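Four months with the Porer desktop arm kit

I said in July that I would write up the Porer kit once I had used it for long enough to have a fair opinion. I have had it for 4 months now, so this is the write-up.

I paid for it myself. The full order came to £1,587, which covered the arm, the two-finger gripper, the wrist camera, the power supply and a year of Sonivo, the software it runs on. You can buy the arm without the camera and save £200, but I wouldn't. Adding one later means taking the wrist apart and running a new cable through the forearm.

Assembly took me two evenings. The printed guide is good as far as the elbow and then gets thin. Step 19 tells you to fit the collar before the bearing, and if you do that the bearing won't go in. There is a corrected version on the Innes site (they are the UK seller) but no slip in the box to tell you so. All the screws were there, with a few spare.

The first gripper motor whined whenever it held anything for more than a minute. Innes swapped it without any fuss, though I had to pay the return postage.

Sonivo is the part I had most doubts about, and it has turned out fine. You move the arm by hand to the points you want, save them, and string them together into a routine. Anything more than that needs the scripting side, which looks old but works. It lost its connection a lot in the first month. A later update mostly cured that, and I now see a dropout every week or two. What happens to the saved routines if you let the yearly plan lapse is not clear to me. I asked, and the answer was that they stay on the machine but can't be edited.

The job I bought it for is handling small things on a table top, and chess pieces have been my main test. They are a fair challenge. A pawn is short with a round head, a bishop has that cut in the top, and the tall pieces go over if a finger brushes them a little off centre. The fingers are plain and fairly wide at the base, so when pieces stand close together you have to come in at the right angle or you catch the one next door.

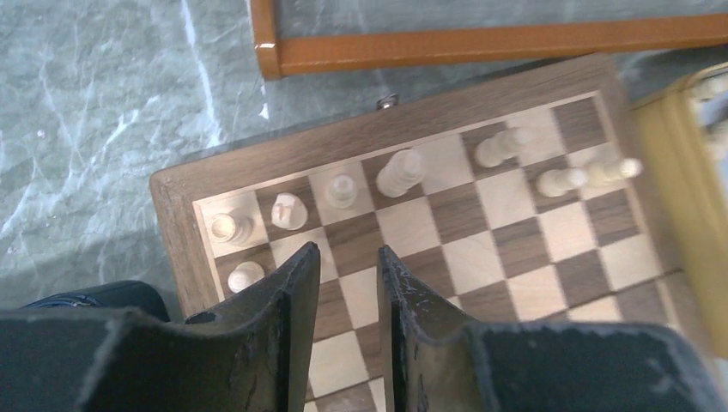
Wrist camera view, fingers just short of the back row.

The camera is sharp enough at finger height but things close to it go soft, so I set my points by the far side of the board and work back. The black finish on the fingers scratches and chips. It makes no difference to the grip, but if you care about looks, be warned.

Before ordering I also looked at the Hevamix arm, which is £350 cheaper. It has a shorter reach and no wrist camera option, and that settled it for me. For stacking blocks or pushing buttons it would probably do.

Would I buy the Porer again? Yes, at the same price, but I would download the corrected guide first and keep the box for returns. I'm trying the softer finger pads next and will add a note to this post when I've used them for a bit.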